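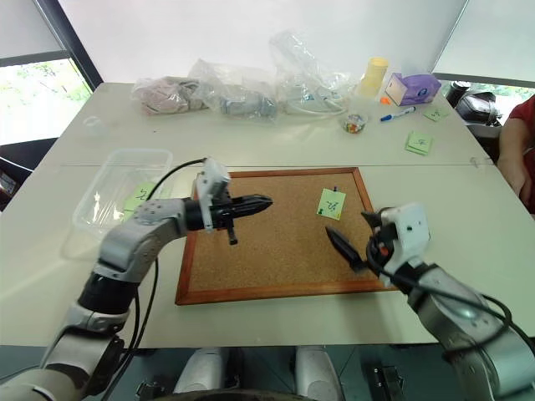
手把手教程：办一场32人以内的格斗游戏周赛

上个月又有三位朋友私信问我，想在自己城市搞线下格斗游戏比赛，该从哪儿下手。太好了！小规模周赛是这个圈子里最让人上瘾的东西，门槛也比大家想的低得多。下面的流程是我们在Uvside办周赛一路攒下来的，2025年7月重新整理过一遍，以前那版里关于双败赛制的部分写得太乱，这次全部重写了。

文中拿《Favano》当例子，其他一对一格斗游戏基本可以照搬，改一下局数就行。

第一步：先定赛制，再定人数上限

新手最容易犯的错是先开报名，人来了再想怎么打。请一定反过来！

我推荐双败淘汰。每个人至少能打两轮，大老远跑来的新人不会十分钟就回家。缺点是场次多：22个人打双败，不算决赛重置要打42场，算上重置最多43场。单败只要21场，快是快，可是大家都没打过瘾。

局数这样安排：

胜者组和败者组前几轮：三局两胜
胜者组决赛、败者组决赛、总决赛：五局三胜

一场三局两胜的《Favano》，从坐下来到报分，我按八分钟排。高手对局会更快，两个防守型玩家碰上就别指望了（我见过一场打了快二十分钟的，全场看得又笑又叫）。

第二步：算设备

一套设备指一台主机、一块显示器、一份装好的游戏，外加够长的插线板。四套设备带22个人很舒服，三套也能跑，但败者组后半段会堵。

显示器的延迟比画质重要得多。宁可用旧的小电竞屏，也别借客厅的大电视。实在只有电视，记得打开游戏模式，把各种画面增强统统关掉。

手柄请选手自带。无线手柄赛前必须解除和家里主机的配对，不然打到一半别人的主机突然弹出菜单，这一局就说不清了。这条请写进规则，加粗，再在群里发一遍。

第三步：场地和预算

我们第一次是在Rikarham的一间桌游店里办的，包场一晚800元，含桌椅，不含饮料。后来换到店里的半间，400元，其实也完全够用。谈场地的时候问清楚这几件事：

晚上几点必须清场
插座在哪面墙，能不能承受多台设备同时开
能不能自带食物
网络能不能用来直播

清场时间尤其要问！总决赛打到第四局被关灯的滋味，我不希望你们体验。

报名费我建议直接和场地费挂钩。我们有一次把场地、转接线和奖品全算进去，总支出1125元，报名费没收够，差额自己掏了。后来就老老实实先列表再定价。

第四步：发报名

报名表只收必要的：选手ID、联系方式、能不能带设备、是不是第一次参赛。最后一项特别有用，排种子的时候可以避免两个新人第一轮就撞上头号种子。

报名截止设在比赛前一天晚上。现场报名可以留两三个名额，再多就会把对阵表拖到开赛以后。

第五步：排种子

有往期成绩就按成绩排，没有就凭大家平时的水平估一下，估得不准也没关系，办几次就准了。排完检查两件事：

经常一起练习的人，第一轮尽量错开
上周第一轮刚碰过的两个人，这周换一换

调整的时候只在相邻的种子位之间换，别把三号种子挪到十五号去。

第六步：比赛当天的时间表

以晚上七点开赛为例：

六点：进场，接线，所有设备开机试一遍
六点半：开放签到和自由对战
六点五十：签到截止，没到的人从对阵表里去掉
七点：讲规则，两分钟讲完，开打
九点左右：进入前八，直播机只放前八的比赛

叫人的时候把选手ID和机位号一起喊，喊两遍，同时发在群里。五分钟不到判负一局，十分钟不到判负整场。规则定了就要执行，对熟人也一样，执行过一次以后大家都会准时得惊人。

胜者组和败者组要同步推进。很多人喜欢先把胜者组一口气打完，结果后面三套设备全空着，所有人围着败者组等。看到败者组有能打的场次就马上安排！

第七步：报分和争议

由胜者来报分，败者在旁边确认。两个人说法不一致，先看机器里的对战记录，记录没了就由裁判决定最后一局是否重打。

暂停键按到了怎么办？我们的做法是：没有影响局面的，口头提醒，继续；影响了连段或者落地的，按暂停的一方输掉这一回合。对手愿意放过也可以，但要当场说清楚。

第八步：收尾

比赛结束当晚就把完整对阵表发出来，附上前三名。这件事千万别拖到第二天，选手回家路上最想看的就是这个。有录像的话，先传总决赛，其他场次慢慢来。

再问问大家下次哪天方便。我们Mansilla那边的分站就是这么问出来的，有几个选手每周坐很久的车来打，一问才发现他们那边的人已经够单独开一场了，2月就办了第一届，现场热闹得不行！

常见问题

只有八个人能办吗？
能，而且很好玩。人少可以改成循环赛，每人打七场，水平涨得飞快。

要不要发奖金？
刚起步建议别发，买点小奖品就行。等人数稳定了再考虑，分配比例提前公布。

总决赛重置是什么意思？
败者组上来的选手已经输过一场，胜者组的选手还没输过。所以败者组选手赢下第一轮总决赛以后，双方各输一场，要再打一轮定冠军。直播的时候记得跟观众解释一下，每次都有人以为已经结束了开始收拾包。

新人怕被虐不敢来怎么办？
在正赛的败者组打起来以后，给前两轮就出局的选手开一个小型安慰赛，一局定胜负，报名就能打。我们这边有好几个现在的前八常客，最早都是从安慰赛里打出第一场胜利的！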